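Onska Releases Prodness 2, a Text-Based Payroll Reconciliation Package for Small Employers

FLISTTON, February. Onska today announced general availability of Prodness 2, the second major version of its payroll reconciliation software. 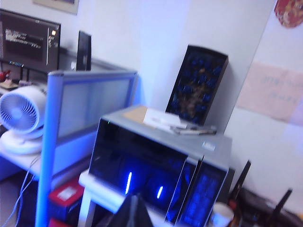
White text on a dark monitor, with a second dark monitor behind it.

Prodness 2 compares payroll records against bank statements and tax deposit records and lists every entry that does not match. It runs from the command line and has no graphical interface. Output is plain text and can be printed, saved or passed to another program.

The new version adds the following:

Support for 108 bank statement formats, including fixed-width files from older systems.

Split-period matching, for employees whose pay dates fall across two tax quarters.

A read-only mode for outside accountants. Files opened in this mode cannot be changed or renamed.

Rounding rules can now be set separately for each deduction. In the first version a single rule applied to the whole file, and customers with union dues or wage garnishments had to correct the totals by hand.

"Most of the work went into the matching code," said Ohemaa Lamptey, head of engineering at Onska. "A one-cent difference in a deduction used to produce a full page of warnings. It now produces one line, with the employee number and the pay date."

The release was tested at Maglaya, a food packaging company with 707 employees on two pay schedules. Maglaya ran Prodness 2 alongside its existing process before switching over.

"We kept our old spreadsheets open for the first few pay runs and checked line by line," said Genalyn Dumlao, payroll manager at Maglaya. "The mismatches it reported were ones we needed to look at."

Existing license holders can upgrade at no charge. Settings files from the first version are read without conversion, except for custom date formats, which must be entered again. The installation guide lists the affected settings.

Onska develops accounting and records software for small and mid-size employers. The company is based in Flistton.

Comments

paydesk_k: Does read-only mode still write a log file? Our auditor will ask.

R. in accounts: Custom date formats are the one thing I have dozens of. Please add an import.

tallow44: Upgraded Thursday. Split-period matching works on our files. The guide has the wrong page number for the rounding section.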